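低速自动驾驶数据采集，路口样本到底该怎么攒？

板块：数据与标注

楼主 沥青味拿铁
先说背景。我们组在做园区接驳车的模仿学习，就是人开车、车上记录画面和方向盘油门，回头拿去训练。车队内部叫Ultine，四辆车，跑的是Skombridge外围那几条路。到上周五为止攒了2652段，每段从接近路口开始录，到出路口结束。

问题来了，模型直行很稳，一到路口就犹豫，方向盘左右来回蹭。我翻了一下数据，2652段里真正带转向的只有251段，剩下的基本都是一条直道开到底。我的想法是下个月专门去刷转向，再补600段，直行的先停了。大家觉得这个思路行不行？还是说我应该直接做重采样，省点油钱……

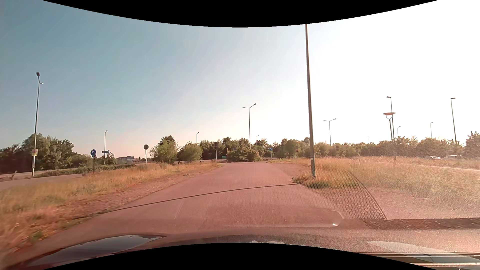

标注规则我也纠结了挺久。现在我们给每段打一个“意图点”，就是司机开始有转向打算的那一刻，由司机自己收车之后回看画面来点。三个司机点出来的位置差得离谱，同一个路口，有人刚看见蓝底白箭头的牌子就点了，有人要等路快到头、前面只剩一排树才点。像这种路上一辆车都没有的段，按理说是最干净的，结果分歧反而最大，因为没有别的车逼你做决定。有没有人有现成的规范可以抄一下？

2楼 半格电
先别停直行！我们以前干过这事，转向样本一补，直行段开始画龙了，又花了好久往回拉。比例可以调，别一刀切。

3楼 Bouazza老用户
重采样+1。251段其实不算少，先试试把转向段权重提上去，看看曲线再决定要不要出车。出车一天多贵啊，司机、油、硬盘，还得有人收数据。

4楼 沥青味拿铁（楼主）
回3楼：试过了，权重翻了好几倍，训练集上很好看，换个没见过的路口就露馅。我怀疑是这251段来来回回就那么几个路口，模型把树和灯杆都背下来了。

5楼 三号泊位
那你缺的是路口，跟段数没多大关系。同一个路口刷600遍也还是一个路口。我们用Ukerine那套流程的时候，规定每个路口每个方向有上限，超了就不收，逼着司机换地方。司机意见很大，但是确实管用。

6楼 不吃香菜的激光雷达
我想说点别的，楼主这个图右半边天都白了啊，逆光成这样，右边草地也是雾蒙蒙的。右下角还有玻璃反光，一块蜂窝纹的东西直接叠在路面上。你确定模型犹豫是因为样本少？要我说先把镜头遮光和台面处理一下，贴块黑绒布，几十块钱的事。

7楼 沥青味拿铁（楼主）
回6楼：黑绒布买了，有一辆车还没贴😂 不过逆光段我是故意留的，接驳车早晚都要跑，太阳就在那儿，总不能让车下班吧。

8楼 不吃香菜的激光雷达
逆光留着我没意见，反光是另一码事。反光的形状跟着车走，四辆车四个样，模型很容易拿它当“这是哪辆车”的线索，顺带把那个司机的习惯也学进去了。你按车分开看一下指标就知道。

9楼 半格电
6楼说得有点绝对吧，我们车上也有反光，训练时随机遮挡一下就过去了。数据里一点脏东西都没有，上路更容易出事。

10楼 不吃香菜的激光雷达
随机遮挡管不了固定位置的东西，你那边没出问题可能是就一辆车。各试各的吧，不争了。

11楼 夜班标注员
标注的路过。意图点千万别让司机自己点，他早知道自己往哪儿拐，回看的时候总会往前挪。我们后来改成两步：先用方向盘角度自动切一个起点，再让没开过那段的人往前找，找到第一块能告诉你该怎么走的标志，点那里。两个人点，差太多就进复核。我手上做过一批，66段进了复核，大部分卡在牌子太远看不清字。

12楼 沥青味拿铁（楼主）
回11楼：这个好！不过远处牌子的字怎么算？我图里那块窄的蓝牌，看着像路名牌，白字放到最大也是糊的。

13楼 夜班标注员
字读不出来就不算，箭头能看清朝向就算。别去猜，也别拿地图对，模型又没有地图。

14楼 三号泊位
他们的模型没准有地图输入呢……

15楼 沥青味拿铁（楼主）
没有没有，纯视觉，穷。
那我先这么安排：直行不停，但每个路口设上限；转向去找新路口跑；意图点按11楼的两步来；最后那块绒布明天早上就去贴。8楼说的按车拆指标我今晚跑一下，跑完回来贴数。

16楼 Bouazza老用户
蹲一个结果。顺便问下你们的段是定长还是变长？定长的话起点往前挪会不会录不到？

17楼 沥青味拿铁（楼主）
变长的，缓存里往前多留了一截，够用。倒是硬盘快满了，这个另开帖问。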